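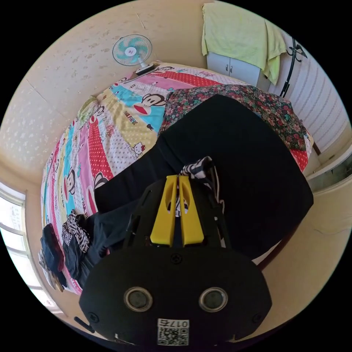 Bedroom, Saturday morning.

31 Oct 2020

I have been meaning to write about sleep for weeks now, and I kept putting it off because I was too tired, which I suppose tells you most of what you need to know! Those of you who have been reading since the Delacroix Street days will remember that I used to be the kind of person who could nap in a moving car with the radio on. Well, that person packed up and left sometime in September, and I have been trying to coax her back ever since.

It started with waking up at 4. Every night, 4 on the dot, eyes wide open, thinking about the dentist or the gutters or something I said to my cousin at her wedding. My friend Paloma Iwasaki (hi, Paloma, I know you read these) told me to get up and do something dull until I felt drowsy again. So I got up and read my library book, a big family saga called The Illow Sisters, 192 pages before I noticed the sky getting light. Wonderful book. Terrible idea. If you try this, pick something boring, maybe the manual to your water heater.

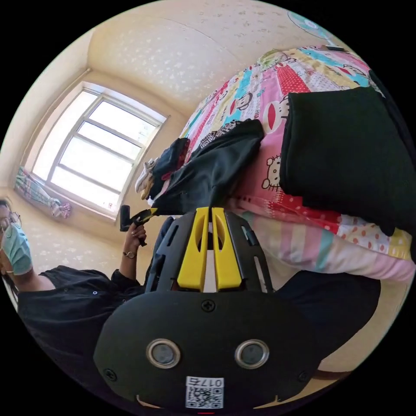
Then I got it into my head that I needed to change what I was doing before bed, and so began what my husband calls the bedtime program. No coffee after lunch. No news after supper - that one was hard, this fall especially. I moved my phone charger into the kitchen and dug out the old Lusent alarm clock, the one with the tick you can hear down the hall. I lasted three nights with the tick. Now the clock lives in the bathroom and I have to walk to it in the morning, and I have to say I don't mind, once I'm up I'm up.

The piece that has helped most is the bath. My grandmother took one every evening of her life at 8:30, with the door shut and a little dish of crackers on the stool, and we children were not to knock unless somebody was bleeding. I don't do the crackers, but I've kept the rest of it. Twenty minutes, warm and not hot, and then straight under the covers with my socks on. I know some of you have strong feelings about socks in bed and I look forward to your letters.

So where are we now? Last week I slept through six nights out of seven, and the seventh was the fault of the neighbor's dog, who is sweet as pie but does not care for raccoons. I feel so much more like myself. I even baked on Thursday, the plum cake from the Plalska church cookbook, and I remembered the sugar this time.

Tonight the clocks go back, so we all get an extra hour, and I plan to spend every minute of mine asleep. We have candy by the door in case anyone comes by, and if no one does, well, I like the peanut butter ones. Let me know in the comments what works for you, and whether anybody has had any luck with that cherry juice. I bought a bottle and haven't opened it yet.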